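How Does a Robot's Program Know What It Is Looking At?

23 comments | 76 shares

A robot hand can be as strong as you like, but without software it just sits there like a glove in a drawer. Software is the set of instructions that tells a machine what to notice, what to decide and how to move, and there is a LOT of it to learn about!

Let's start with seeing. A camera doesn't know what a chair is, or a plant. It gives the computer a huge grid of tiny dots, and each dot is just a few numbers saying how red, how green and how blue it is. Something big and close can fill most of the grid, and the program still has to work out what is near and what is far away.

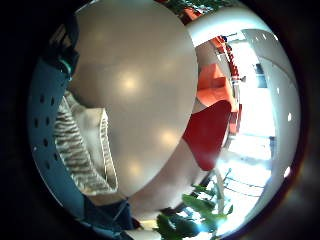
Step 1: Finding a place to start

Imagine waking up in a room you have never seen. You'd look for something you could recognise, wouldn't you? Programs do the same. One clever trick is a marker, a square with a black and white pattern a bit like a chunky crossword. The program already knows the pattern and how big the square is in real life. If the square looks small, it must be far off. If it looks squashed, the camera must be seeing it from the side. From one square, the program can work out where the camera is!

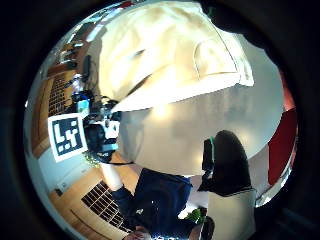
Page last changed: July

Chiến Khương writes this kind of code at Stavwood, and he told us his first try got left and right mixed up. "I had one minus sign wrong," he said, "and it took me 16 days to find it."

Step 2: Keeping track

Once the program knows where it is, it must keep knowing, even while the camera moves. So it picks out corners and edges and looks for the same ones in the next picture, then the next. If they have all slid to the left, the camera has probably turned to the right. (Try it! Turn your head slowly and watch the edge of a door.)

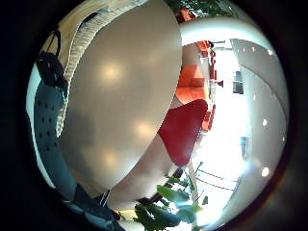
Shiny things make this harder, and so does bright sunlight. A reflection moves when you move, so the program can be fooled into following it. Good programs follow lots of points and throw away the ones that don't agree with the rest. If 400 points say "we turned right" and 40 say something else, the program goes with the 400.

Step 3: Straightening the bends

Some cameras have a very wide lens called a fisheye, which sees much more of a room at once.
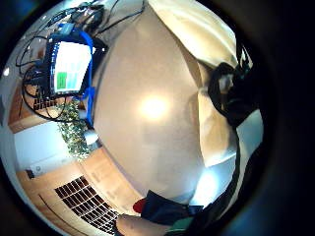

The price of seeing so much is that straight things come out curved. Programmers fix this with calibration, a sort of sum that says how far each dot has been pushed out of place. Look at how the ceiling bulges in the middle, and how the dark grate in the wooden surface has been stretched on a slant. After the sum is done, the program can treat straight lines as straight again.

Words to know

Calibration: measuring how a camera bends what it sees.
Marker: a pattern the program already knows.
Software: instructions for a computer.

Written by Itzel Zavala, with help from Tracey Oakley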